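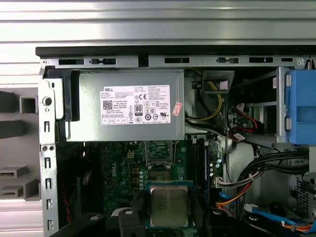
Who may bring equipment to the Dutby collection point?
Any resident of Dutby or Skumine may do so, free of charge. Businesses with fewer than 50 employees may also use the service but must register beforehand at the Kinard Street office.

Which items are accepted?
The collection point accepts desktop computers, laptops, printers, keyboards, telephones and cables. Televisions and large household appliances are handled by the Antoniadis depot.

Should I delete my files first?
Residents are asked to copy anything they wish to keep and to erase the rest. The service cannot return files once an item has been handed over. Drives are removed and shredded on the premises, and a certificate can be issued on request. 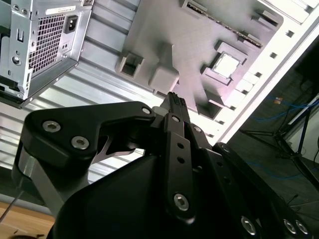

Interior of a desktop computer case, with the power supply at upper left.

Is there a limit on quantity?
Households may bring up to 34 items in a calendar year. Loose cables are not counted towards this figure.

Can items be collected from my home?
Home collection is offered to residents who are unable to travel. Requests should be made by telephone on extension 941, and a visit is normally arranged within two weeks. No collections take place in October, when the vehicles are inspected.

May I buy a repaired computer?
Repaired machines are offered first to local schools and libraries. Any that remain are sold to the public at a fixed price of £59, without a monitor.

Whom should I contact with a complaint?
Complaints should be sent in writing to Marina Ververidis, Public Services Officer, at the Kinard Street office.

Page last reviewed: June 17, 2019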